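Soo-ah Yeo

I translate color names for a living. Of course not only color names, but this winter it feels so. A thread about gray, for people who like words and for people who buy yarn.

The job: Floron is a yarn company, and they wanted their full color card in English. 330 names, Korean to English. I said yes very fast, because I thought names are short and short means easy.

First rule from the client: no name longer than 16 characters, with spaces. The label on the ball is narrow. So "the color of a river in early morning" is already dead before I begin.

Second rule: no two names may sound like the same color. Please keep this rule in mind, it is the one that hurt me.

Red was nice. Yellow was nice, Korean has so many yellows and English has butter, straw, mustard, honey. English speakers name yellow after food and I have no complaint.

Then I opened the gray page. There are 36 grays. I made tea and closed the page again.

In Korean I have two everyday words for gray. Hoesaek is the plain one, it came through Chinese characters. Jaetbit is the native one, and inside it are the words for ash and light. They mean the same color, but my grandmother was a jaetbit person and my school textbooks were hoesaek.

English also has two, gray and grey, but this is only spelling. Some people told me that grey is a little colder or a little more blue. I asked four friends and received four different theories, all very confident.

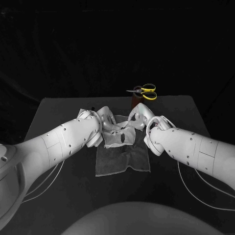 Every dictionary gives me light gray and dark gray, and I always considered this a lazy solution. I wanted pebble, smoke, pewter. But look at the crumpled light gray cloth on the flat dark gray towel and try to do better than "light" and "dark". When two grays touch each other, the plain words do all the work. My poetic words only become useful at the third gray, and you could already ask for it with the gray-white of the two arms.

Back to the color card. The difficult part is the suffixes. In Korean I can take one color and bend it a little: bluish, bluish but deep, bluish but not clean, bluish in a spotty way. One root, many endings, and a child can do it.

English has -ish. One ending. It's a very good ending and I respect it, but "Grayish" on a ball of wool sounds like an apology.

So I borrowed from nature like everybody. Rain was used by the second hour. Storm, Fog, Mist, Cloud. Then the client wrote back that Fog and Mist are the same color. I replied that Fog is thicker. They replied that customers don't measure fog.

Mirach is their thick winter line and Geum is the thin cotton one. The same gray dye looks warmer in Geum, at least to my eye, so I wanted different names. Not allowed! One dye, one name, both yarns.

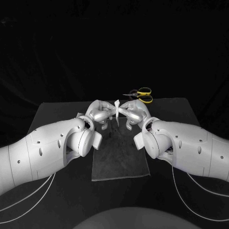

White took me almost as long as gray. My notes say that a white needs a dark neighbor before you can judge it, and I still believe it after checking every sample card on my black desk. Against a dark gray tabletop like this one, the rounded panels look simply white, and I would call them white with no second word. Put them beside fresh milk or printer paper and perhaps I would start to write Ivory, Chalk, Bone.

About Bone: it was rejected. "Too sad for baby clothes." I suggested Rice, which was accepted in one minute. I think it's the best name on the whole card, and it's also the only one my mother understood.

Some grays that survived: Wet Slate, Old Spoon, Moth, Pencil, Heron. Some that did not: Dishwater (my joke, sorry), Tuesday, Elevator.

My favorite loss is a gray named in Korean after the color of the sky just before snow. There's no single word for it in English as far as I know. I tried Before Snow, but it was already taken by a shop in Lasside that sells candles, and the client was nervous.

It's now called Snow Sky. I'm still a little unhappy with it. If you have something better in 16 characters, my replies are open until the label goes to print in January.

Question from a reply, and a good one: do I see more grays now? No, I see the same ones. But I stop in front of coats in shop windows and my friends have to wait for me.

Next job is buttons. They have only 2 grays, I already checked.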